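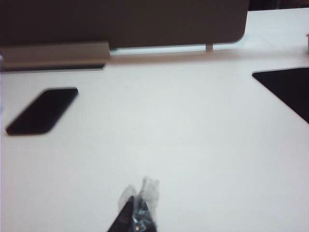 A white table with a raised partition panel in the Sotbridge reading room. A dark item lies on the surface.

Shared Tables and Items Left Behind: Frequently Asked Questions

The following answers apply to all shared tables at Sotbridge, including those in the Drummond wing. They were last revised on 26/02/2026.

Who may use the shared tables?
Any registered member or day visitor may use them. Day visitors should sign in at the front desk and carry their pass while they are in the building.

Can a table be reserved?
Tables in the reading room are available on a first-come basis. Tables in the Drummond wing may be reserved for up to 3 hours through the front desk or the member website.

May I leave my belongings on a table while I step away?
Short absences are permitted. Staff will clear a place that has been unattended for longer than around 23 minutes if other visitors are waiting. Phones, wallets and keys should be taken with you. Sotbridge does not accept responsibility for items left unattended.

May the partition panels be moved or removed?
No. Panels are adjusted only by facilities staff. Visitors who need more room should ask for a table without a partition. Bags, coats and notices may not be hung on the panels.

Some panels do not reach the tabletop. Is this a fault?
No. Certain panels are raised on short supports, leaving a gap between the panel and the table. Please do not push books or cables through the gap. If a panel seems unsteady, report it to the front desk and use another table in the meantime.

What should I do if I find a phone or other item on a table?
Leave it where it is and notify a member of staff. Staff will record the place and time, and then take the item to the front desk. Please do not try to unlock a phone or answer calls on it.

How do I claim a lost item?
Bring photo identification and be ready to describe the item. For a phone, you will be asked to unlock it in front of a staff member. Claims on behalf of another person require a signed note – the form is available at the desk.

How long are items kept?
Phones and other valuables are held in a locked cabinet for 8 weeks. Food and drink containers are discarded at closing time.

How should I leave the table?
Take all papers and personal items with you and wipe up any spills. Cleaning cloths are kept beside the printers. Spray cleaners brought from home may not be used on the tabletops or panels.

Whom should I contact with other questions?
Questions about tables and partitions may be sent to Fraser Shearer, Facilities. Questions about lost items should be directed to Simone Tavares at the front desk.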